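Bench diary – sorting the control parts
February, entry 12
Posted by the author, 9:40 p.m.

Continued with the parts drawer from the old Birnex panel. The rule for the evening was one tray per function, and no part goes back in the drawer without a continuity check. Selector switches first. Meter leads replaced beforehand, as the old pair read high when flexed.

The mat is staying. It covers most of the white tabletop and small parts roll less on it. Switches go in the blue tray, knob and contact block kept together as one assembly. The capacitor and the circuit breaker stay out on the mat until they have a tray of their own.
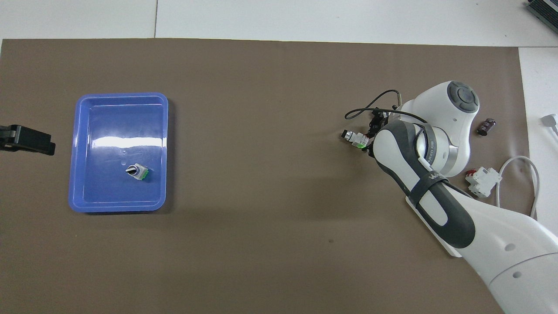

A reader wrote in to say that the contact blocks should come off before storage, as the latch takes a set if it is left clipped for years. I have not seen this on the Senness type, but the Porkent ones do feel loose. Will try one of each and compare in a few months.

Results so far. The normally open contacts closed cleanly on all the Senness switches. One Porkent block was intermittent – cleaned, retested, still intermittent, scrapped. Capacitors need the other meter, which is at the Lau workshop until the end of the month. Breakers I can only check for continuity and handle action at home. Trip testing will have to wait.

Labels: part type, contact arrangement, month checked. Printer tape is down to around 60 cm, so short codes only. Stopped at 9:15 p.m. with the terminal blocks untouched.

152 views · 12 shares · 3 comments

Recent entries
Drawer dividers, second attempt
Crimp tool adjustment
Birnex panel – removing the door wiring
Pilot lights and lamp holders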